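Percy Llanos has a thing about cables. He winds them up at the end of every shift, he tells visitors to step over them, and back in April one of them got the better of him anyway.

I'd come out to Jerkton to hear about the fault that stopped laundry work on the Sternik project for 13 days, and I was expecting something dramatic – smoke, maybe, or an arm going haywire. Percy laughed when I said so. "Nothing moved that shouldn't have," he told me. "It's worse when it's quiet. We had a glove telling the system that a hand was open when it was closed, and we kept right on folding."

He's one of the operators who fold clothes for hours on end so that a robot can learn the job from their hands. Everything the gloves report gets saved, which is great until the gloves start fibbing!

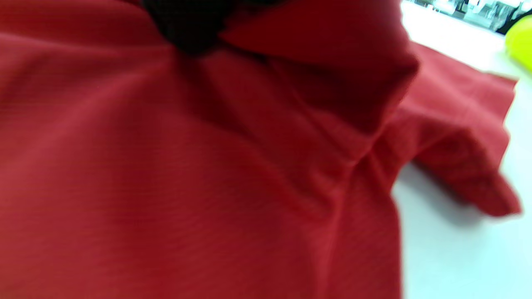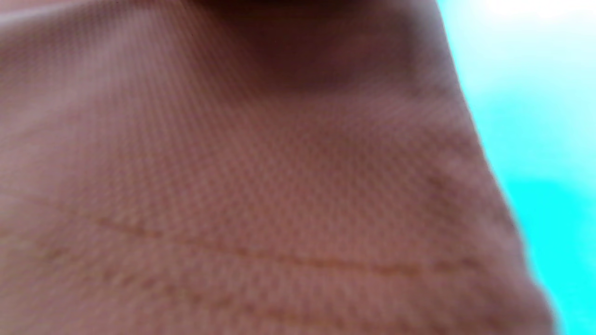
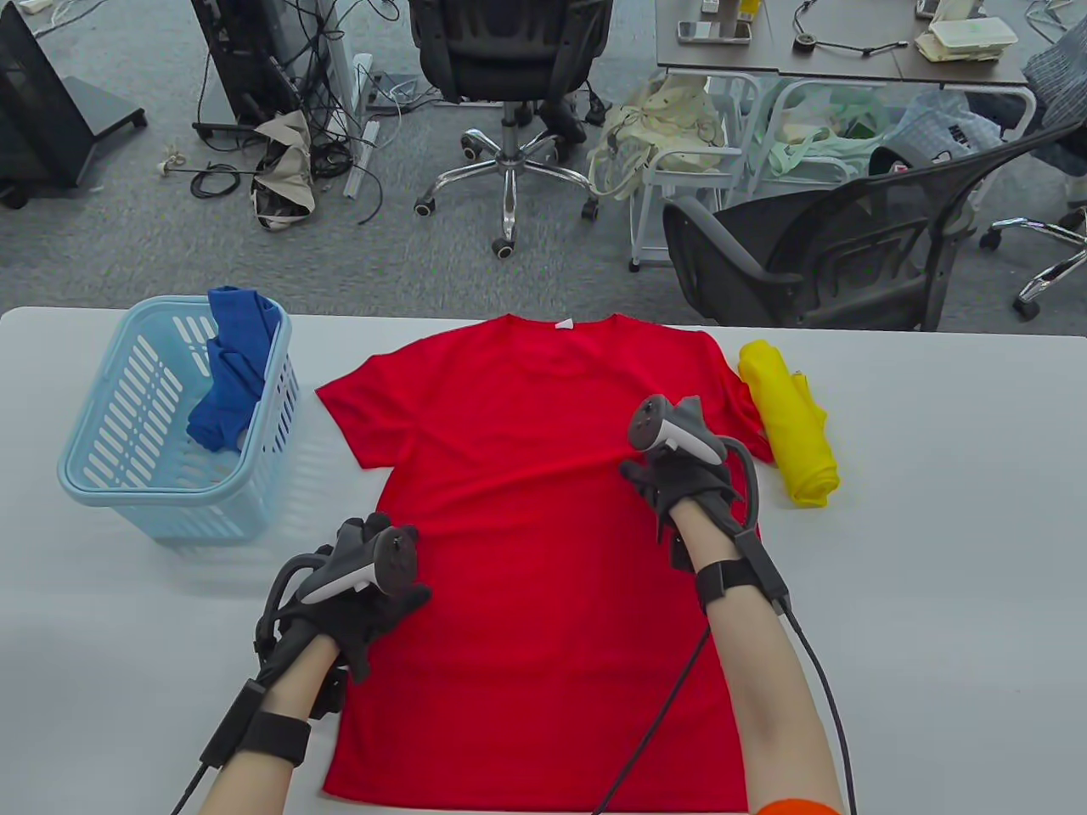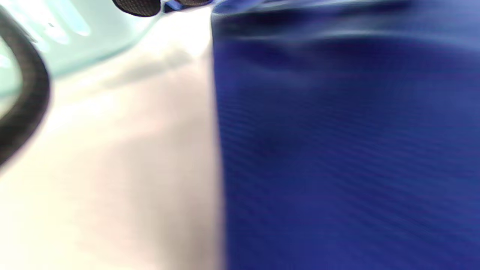 Folding work at Jerkton. The third picture shows the gloves and controllers on a red T-shirt.

The trouble was a cable that had been bent at the wrist once too often. Whenever Percy turned his right hand palm up, the signal dropped and the software filled the gap with the last good reading. "So you'd pinch a sleeve, lift it, let it go, and according to the file you'd never pinched it at all," he said. "I felt a bit of a buzz in the fingertips now and then. I figured that was normal. I should have said something."

It was Nasrin Rahimi who caught it. She looks after the recordings, and she was going through a batch late one afternoon with a cup of tea when she saw a shirt rising off the table all by itself. "I thought I'd opened the wrong file," she told me. "Then I opened the next one, and the next. I went a bit cold." She ended up throwing out 57 recordings, and she's still cross about it (you can hear it in how she says the number).

The bit that bothered her more was what could have followed. A robot trained on those files might have learned to close its grip at odd moments, and it would be working near people. "A T-shirt doesn't mind being squeezed," she said. "Somebody's fingers do."

These days the operators do a five-minute check before they start: fist, flat hand, pinch, wrist over, wrist back, all watched on a screen by a second person. If the signal drops out, recording stops on its own and the file is marked. The cables have more slack at the wrist too, though Percy grumbles that they now drag across whatever he's folding.

I asked him whether he trusts the gloves again. He had a think about that one. "Mostly," he said. "But if I feel a buzz now, I put my hand up. Nasrin's sick of me. Last week I stopped the lot over a phone in my pocket."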